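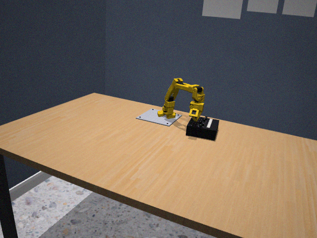

Figure 3. Rendered view of the simulated cell used for equipment planning: yellow arm on its base plate, with the black panel beneath the gripper.

The purchase plan was prepared by Tarek Chraibi before any hardware was ordered. Its purpose was to fix the reach, mounting and sensing requirements of the bench cell, so that quotations could be compared on equal terms. Femero and Irnent both quoted for the arm, the former with a delivery time of 15 weeks and the latter with 7. Prices were held until 13 February 2020. The base plate was costed separately, as neither quotation covered it.

Bench area was treated as a cost item. The Coughlan laboratory charges by floor space, and a table larger than the working envelope would have used up money set aside for spare fingers. Arm poses were therefore checked in simulation against the footprint of the plate and the open surface left over.
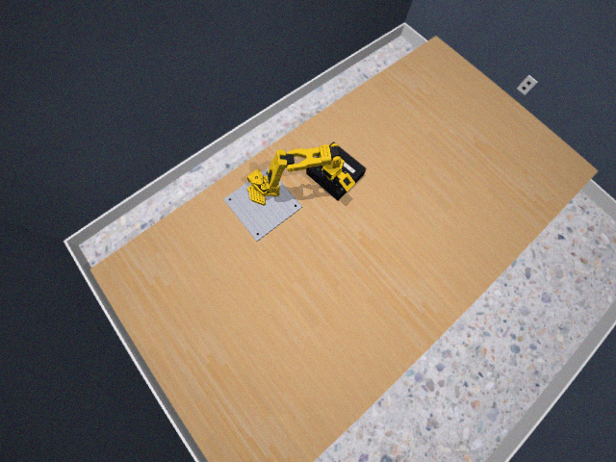 3.2 Sensing and spares

Slider tasks place the heaviest demand on the camera budget. The scale beside each slider must be legible at the working distance, and the fingers tend to hide the lower rows as the gripper closes in.
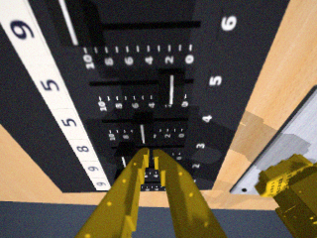 A second camera was therefore entered as a separate line, with its bracket and cabling. Deltia supplied a price for the pair that was lower than two single orders. Finger sets were budgeted at 55 euros each and the calibration target at 169 euros. Servicing was left out of the first-year total and will be reviewed in March, together with the training allowance.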